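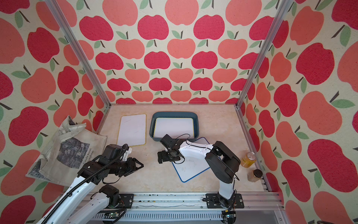

Posted by Aleksandra Sobczak, Kimwood Client Support
Jul 29, 2020
Ticket 1669 – Stop order on crude contract showing as rejected
Status: Resolved

Hi Selorm, and thank you so much for writing in with all that detail (the log you attached saved me a good deal of digging!). I'm putting everything in one place so you have it if the same thing comes up again.

What you reported: you were long one October crude contract through the Zondska desktop platform, and your protective stop came back with code 162. You tried it again from your phone and got the same code.

What I checked first: your margin was fine, with $300 to spare over the requirement, so that wasn't it. Your market data subscription was current too. I then asked you to log out, clear the saved order templates and log back in, and I know that was a nuisance in the middle of a session. The code came back anyway.

What we found: the template you use was built for your old Atinga account, and it still carried that account's routing. The order was reaching our server and being turned away before it ever got to the exchange – your position itself was never touched.

Fix: I removed the old routing on our side at your request. You then entered the stop by hand, 35 ticks under the market, and it showed as Working on both screens.

Still open: your Atinga statements haven't moved over yet. I've passed that to the records team and will write to you on this same ticket when I hear back.

Reply from Selorm Wumbei:
Working here too, thanks Aleksandra. I'll rebuild the other templates tonight.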